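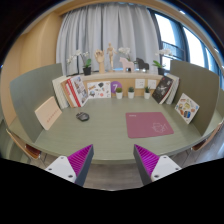 A curved desk in muted sage green, with a pink mouse pad and books along the back.

There is a particular kind of quiet you get from sitting down at a desk with sides. I had forgotten it until this year. The last time I sat at one I was at school, in the corner of the library where the study carrels were, and I spent most of my time there reading the things other students had scratched into the paint. But I remember how it felt to pull the chair in and have the rest of the room drop away a little, and when I began asking readers about the desks they work at, that was the feeling so many of them wanted to talk about.

We put a short note in the January issue asking you to tell us about your desks, and 617 of you wrote back. I read every letter (it took me most of the autumn, with a great deal of tea), and I had expected to hear about drawers and chairs and sore necks. There was some of that. A reader in Drernby has used the same kitchen chair for 20 years and will not hear a word against it. But page after page came back to the question of walls. People who had spent years in big open offices, and then a long stretch at the dining table, were hungry for a bit of edge around their work.

So I have become a student of the small enclosed desk, and the one at the top of this story is a favourite of mine. It has a panel on either side, tall and grey-green, and a top in a soft sage that bows out towards whoever is sitting there. I love that curve. A straight desk makes you reach for everything in a line, while a rounded front seems to come out and meet you, and there is somewhere for both elbows to go. The panels and the top are close enough in colour that the eye doesn't get snagged on a join. It settles, and then it goes looking for the bright things.

And there are bright things! The low ledge along the back, in a light wood, does a lot of work for its size. Books lean together at one end of it, one of them with a red spine, and beside them there's a white card covered in little coloured pictures. Next to that is a round purple sign with a big white 7. I am very fond of a number on a desk. Several readers told me they had one, usually an old house number or something rescued from a market, and not many of them could say why they liked it so much.

The side panels get used as well, and I'd encourage anyone with a partition to do the same. An illustrated book leans against the right-hand one with its cover showing, all small drawings of food and figures in orange, blue, yellow and brown. Most of us shelve picture books spine out, where the thinnest and dullest part of them faces the room. Standing one up with the cover forward gives you something to look at while a file loads, and when you tire of it you swap it for another. It costs nothing and leaves no holes in the wall.

What I keep coming back to, though, is how much of the desktop is bare. A small black mouse, a dusty-pink mouse pad with a faint line drawing on it, and then a good wide stretch of green. The two aren't even sitting together. I find that rather cheering. A mouse can live on a pad or off it, and a desk with room to wander is a lovely thing to come to in the morning.

Colour came up in your letters nearly as often as walls did. Sage and its cousins were well ahead, with a smaller and very loyal group speaking up for plain timber. The reader who runs a tiny bindery in Yaman painted her desk green one wet weekend and then, being short of paint, left the legs as they were, and she tells me she now prefers it that way. Pink was mentioned mostly as an extra. A cushion, a lamp cord, a mouse pad. It sits beautifully against a greyed green, as anybody who grows roses near a lavender hedge or an old shed door will know.

If you'd like to try an enclosed desk at home, you needn't buy a whole new one. The makers at Anditz sell clip-on side panels that suit most straight tops, and the secondhand shop in Pravulness often has old office partitions standing at the back behind the wardrobes. Measure your elbows before you measure your desk. Sit down, put your arms where they want to be, and have somebody mark the spot with tape on each side. My own first attempt was far too narrow, and I typed for a month like a person in an aeroplane seat.

Height matters too. A panel that stops just above your eyes when you are seated will block the hallway and the washing basket while still letting in the window light. For the ledge at the back, keep it low and not too deep. A deep one fills up with mugs - I speak from experience - and a low one leaves you a bit of wall for a calendar or a child's painting.

As for what goes on it, I'd start with the books you really do pick up, then one round thing, then something drawn by hand or printed in good strong colours. Leave it for a week before adding more. Mine has four books on it at the moment, a tin of pencils, and a postcard of a ferry that I've been meaning to send since winter.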